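Podby hand grippers, reviewed after two months of daily use

I have been teaching robots by demonstration for a while now, first by pushing the arm through the motion with my own hands, then with a leader arm, then with a game controller (never again). So when Divya Nadar lent me her pair of Podby grippers in April I was curious, and by the end of that same evening I had ordered my own. I like these things a lot!

The idea is simple. You hold one in each hand, you do the job yourself, and the fingers on your tool match the fingers on the robot. No arm in the room while you record. I set a pair of objects on the table, pick up, move, let go, reset, go again. My best day with the leader arm was 40 usable recordings before my shoulder gave up. With the Podby pair I passed 300 on a Monday and still felt like cooking dinner.

What I like most is the grip. The handle fills the palm without making you squeeze, and the fingers answer right away when you open or close your hand. You feel contact through them, a little dull, but enough to know when a bag is about to slip. That was the part I missed most with remote control – I was always crushing things, or hovering over them like a nervous pilot.

Setup took me under an hour, most of it spent on the Ralura software that does the recording. It wants its folders named a certain way and tells you so only after you've done it wrong. Once it's running it is very steady. I have 2717 recordings in there and have lost 2, both my own fault for tugging a plug.

Which brings me to the cables. Each gripper has a thin one, and it wants to lie across the back of your hand. You stop noticing after a day or so, but for the first few hours I kept crossing my arms and having to untangle myself. Vivek Singhal clips his to his sleeve with a clothespin and swears by it. I'd pay a bit more for a wireless version if they ever make one.

Weight is fine for an hour, less fine for three. It sits forward of the hand, so the wrist does the work. Short sessions, lots of water.

Soft packaging is where I expected trouble, and where the pair has won me over.

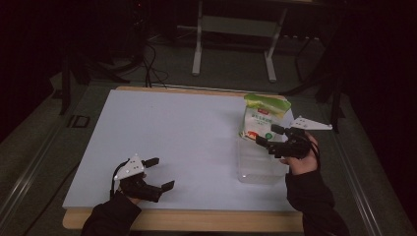
Crinkly bags next to a clear box are my standard test now, and I do them on a plain white board so there is nothing else to fuss with. Come in slowly with one hand, keep the other one open and out of the way, and don't grab the very top of the bag or it folds over. My first batch was too quick and the arm learned to be too quick as well. I redid it at half the speed and the difference was huge.

Small hands may want to try a pair first. Saranya D'Souza found the reach to full open a stretch, and the spacer Podby sells only helped a little. Left-handers should be happy, though, as both grippers have the same shape.

I also tried the Derkis glove for a week. Lovely for free movement, but I had to keep reminding myself that the robot doesn't have five fingers. With the Podby pair I can't cheat like that, and my recordings are cleaner for it.

Four and a half stars. The missing half is for the folder names.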